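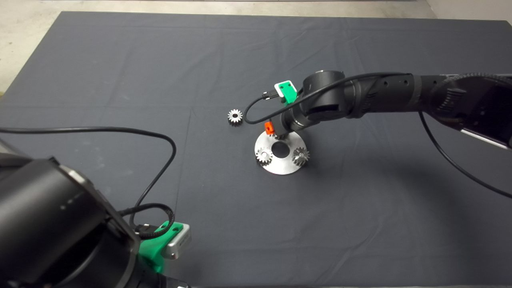 Constanza Troncoso replied:
Thank you for the log files. Before we talk about sending parts, please tell us two things. Does the gear fail to go down on its pin with both arms powered, or only when the left arm is parked? And did you change the closing force from the default value in the Faleo software? We have seen similar reports after the last update, and in most of them the force setting had gone back to 100 without a message.

Sumathi Thampi wrote:
Dear Constanza, thank you for the quick answer. I try to reply in order.

1. It happens in both cases. I parked the left arm and repeated the gear routine 20 times, and then again with both arms powered. I could see no difference which I would trust.

2. I did not change the closing force by hand. But you are right, the value in the settings page was 100, and in my notes from the first week I have written a lower value. I put it back and restarted the controller. After the restart it stayed.

With the lower force the result is better but not good. The gear reaches the pin, then it turns a little when the fingers open, and sometimes it sits tilted against the base plate. If I press it with my own finger it goes down without any resistance, so I do not believe that the bore is too tight. I also measured the pins with a caliper and they agree with the drawing in your manual.

I should add that we are only testing the kit until the end of April, and Damián Sosa must decide then if we buy it for the training room in Rantala. For this reason I would prefer to understand the fault and not only replace things.

Constanza Troncoso replied:
Understood. Please run the slow release routine (menu Service, page 5) and look at the pads when the fingers open. Florencia Aravena from our hardware side will read this ticket too.

Sumathi Thampi wrote:
I have done the slow release. See my remarks after the picture. 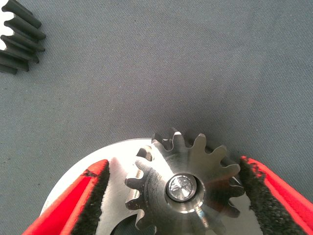 The slow release helps, and with it the gear turned in only 2 attempts from 20. I think the remaining problem is in the contact between finger and metal. The black lining on the inner side of the red fingers is fuzzy, and its edges are frayed on both fingers. The left pad also presses on the plate beside the gear, and I wonder if it should touch the plate at all at this height. My guess is that loose fibers catch a tooth when the finger goes back – but this is a guess, I have not seen it with my eyes.

My questions are then:
- Are the pads a wearing part, and can I order them separately from the fingers?
- Is there a harder pad for metal gears? The Tralow catalog lists one, but I do not know if it fits.
- Can I raise the grip height without doing the full calibration again?

Florencia Aravena replied:
Hello Sumathi, the pads are sold separately and are glued on, so you can keep the fingers. Please do not use the Tralow pad, it is thicker and the fingers will not close fully. For the grip height, change only the Z offset in the gear routine. Calibration is not affected.

Sumathi Thampi wrote:
Thank you, this is clear. I will change the Z offset first and leave the old pads on, so that I do not mix two changes. Please send one set of pads to the same address as the kit, and keep the ticket open until I have tried them.

Status: waiting for customer
Last update: 14/04/2019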